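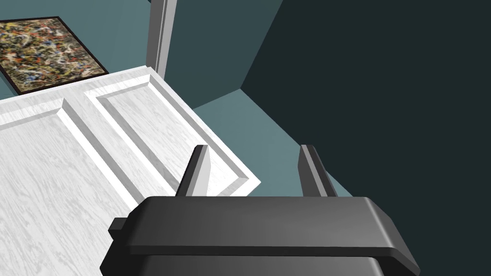 Replacing the Bottom Sweep and Threshold Seal on an Exterior Door

The door between my kitchen and the side porch has leaked air for as long as I have lived in Festham. In April I decided to measure the leak before buying anything. The previous two attempts, both foam tape, were done by feel, and both were gone within a winter.

First, the gap. I slid feeler gauges under the closed door at the hinge side, the middle, and the latch side. The hinge side took a 4 mm stack. The latch side took a good deal more. A door that hangs square over a level sill should read the same all the way across, so either the door had dropped or the sill was out. A level on the sill showed the bubble centered. The door had dropped.

I mention this because the usual advice starts with the sweep. A sweep is a strip of flexible material on a rigid carrier. It can take up a certain amount of gap, and within that range it seals well. If the gap is tapered, you set the carrier so that the wide end just touches, and the narrow end is then compressed far more than it was designed for. It drags, the door gets hard to close, people start to pull it shut by the edge, and the sweep tears at the narrow end. I found exactly that tear pattern on the old one when I took it off.

Hinges

The top hinge carries most of the sag. On my door the two screws nearest the stop went into the jamb only and had no bite left. I removed them one at a time with the door closed and shimmed from below, and drove longer screws through the jamb into the framing behind it. Tighten these slowly. Each quarter turn pulls the top of the jamb toward the stud, and the latch side of the door comes up with it. I stopped when the gap along the top of the door looked even, then rechecked the bottom with the gauges. It was close enough to parallel that I could not tell the ends apart with the gauges I own.

The middle and bottom hinges I left alone. If you tighten all three by the same amount the whole door moves sideways, the reveal on the latch side opens up, and the latch may no longer reach far enough into the strike. After the top hinge was done I had to file the lower edge of the strike opening slightly, as the bolt now sat higher than it had. That was a few minutes with a small flat file.

Choosing the sweep

There are three common types in the stores near me. The face-mounted strip screws to the inside of the door and hangs down to the sill. The wraparound type is a U-shaped channel that slides over the bottom edge. The automatic type has a plunger on the hinge side that drops a seal when the door closes and lifts it when the door opens.

I bought a Bokik wraparound with a double vinyl fin. My reasons were mostly about the floor. The kitchen floor rises a little toward the table, and a face-mounted strip long enough to reach the sill would scrape over that rise every time the door swung in. The automatic type would solve this, but it needs an adjustable plunger that bears on the jamb, and my jamb is soft pine with a history. The wraparound keeps its fins under the door, where there is more room than it looks.

The Bokik channel is longer than the door is wide and has to be cut. Cut the carrier with a fine-toothed hacksaw and the vinyl with a sharp knife, separately. If you saw through both together the vinyl stretches ahead of the teeth and then springs back short. I lost a small amount of fin at the latch corner that way on the first end and did the second end properly. The short corner is filled with a dab of clear silicone, which has held so far.

Threshold

The sill insert was the second half of the job and took longer. Mine is an adjustable type, with a strip that can be raised by turning screws set along its length. The screws were full of grit and old floor wax. I cleaned each slot with a pick, put a drop of penetrating oil on it, and left it overnight. Wednesday morning all but one turned. The stubborn one is at the hinge side and happened to be at a usable height, so I set the others to match it. This is not good practice. It works as long as that screw never needs to move.

To set the height I used a strip of printer paper. Close the door on the paper and pull. It should come out with steady resistance and no tearing. If it slides freely, raise the insert at that point. If it rips, lower it. Work from one end to the other, then go back and repeat, as each screw also bends the strip on either side of it.

I finished the ends of the insert with a bead of Fadis exterior sealant where the sill meets the jamb. Water had been getting in at that joint and wicking up the casing. The paint there was soft to the depth of a fingernail. I scraped it, let it dry for several days with the storm door propped, primed it, and sealed it. Do not seal over damp wood.

Results

I do not own a blower door and did not rent one. The test I used was a stick of incense held along the bottom edge on a windy evening, with the kitchen exhaust fan running to pull the house slightly negative. Before the work, the smoke went flat and streamed into the room along most of the latch half. Afterward it rose with a slight waver at the latch corner, at the silicone patch, and was steady everywhere else.

The door now closes with a push of the palm and the latch catches without lifting the knob. The noise from the road is lower, which I had not expected from a seal at floor level and have not measured. The draft on the ankles at the sink is gone.

Remaining items: the stuck screw, the side weatherstrip on the hinge side, which is flattened but still in contact, and a second coat on the casing. I will do the paint first and leave the screw until the insert needs replacing.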